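## 4. Equipment Planning and Cost Allocation

### 4.1 Scope of the budget

The budget covers one tabletop manipulation cell over a planning period of 16 months. It includes the arm, the gripper, the wrist camera, the control computer, the table, spare parts, and the labor needed to keep the cell in service. Building rent and graduate stipends are excluded. They are paid from a separate account and would have been the same under every purchasing option we considered.

Three options were compared. Option A was a complete cell from Sturkano, delivered with its own gripper and software. Option B paired an Ikis arm with fingers made in our own shop. Option C was a lease through Hamdy, with an option to buy at the end of the term. All three quotes were requested in December, against the same written list of requirements, so that differences in price would not reflect differences in what was asked for.

### 4.2 Separating fixed and recurring costs

Purchase price alone was a poor guide. In an earlier cell at the same site, the arm and controller were budgeted in detail, while fingers, fasteners, cables, and camera mounts were entered as a single line called "miscellaneous." That line was spent in 7 weeks. Sawatzky and Benavides reviewed the old orders and sorted them into three groups: parts that wear, parts that break in contact with the table, and parts replaced only when the task changes. The present budget keeps these groups apart.

Fingers belong to all three groups and were therefore treated as a consumable. We set aside funds for up to 70 finger pairs. This figure assumes that the finger shape will be revised during the project, with older stock discarded after each revision. Under Option A the fingers could be bought only as part of a full gripper assembly, and this changed the ranking of the options more than any other single item.

Freight was entered as its own line. Partial shipments were common in all three quotes, and each one carries a handling charge. Storage space for packaging was not costed, although several return policies require the original boxes to be kept.

### 4.3 Matching equipment to the task

The benchmark task is pick-and-place with small wooden building blocks of different shapes. Payload is not a limiting factor. Reach, finger opening, and the view from the wrist camera are. We specified a wide opening so that the fingers could straddle the larger pieces, and we required that the camera keep the tabletop in view during approach (Figure 2). A plain, light-colored work surface was specified as well - it costs little, and it removes one source of variation between sites.

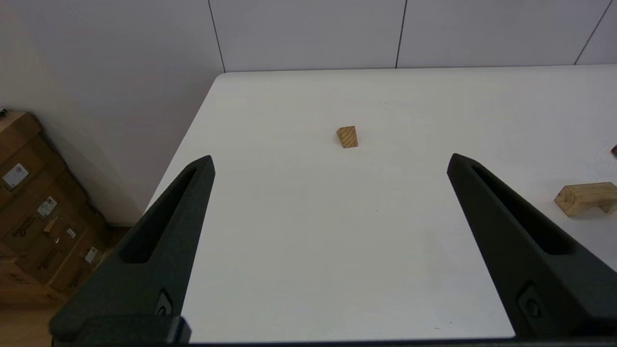

**Figure 2.** Wrist camera view with the gripper open over the work surface. A small wooden wedge lies beyond the fingertips, and part of an arch-shaped block is at right.

The block set itself is the cheapest item in the budget. Tannous proposed buying duplicate sets at the start of the project, given that suppliers change dimensions between production runs without notice. We adopted this and assigned 300 dollars to it, including replacements for lost or chipped pieces. Blocks from different sets are kept in separate bins and are not mixed within a trial series.

### 4.4 Decision and timing

Option B was selected. Its purchase price was higher than the first-year cost of the lease, but the lease did not allow changes to the gripper, and El Ouafi's estimate of shop time for the fingers stayed within the labor line. Dundeo was chosen as the supplier for the control computer. The order was split into two releases: arm and controller first, then the camera and mounting hardware after the cable routing had been checked on the bench.

Sutherland maintains the spare parts ledger. An entry is made when a part is removed from stock, with the reason coded by the groups in Section 4.2. The ledger is compared against the budget at the end of each quarter, and unspent funds in the finger line may be moved to cables and mounts but not to labor.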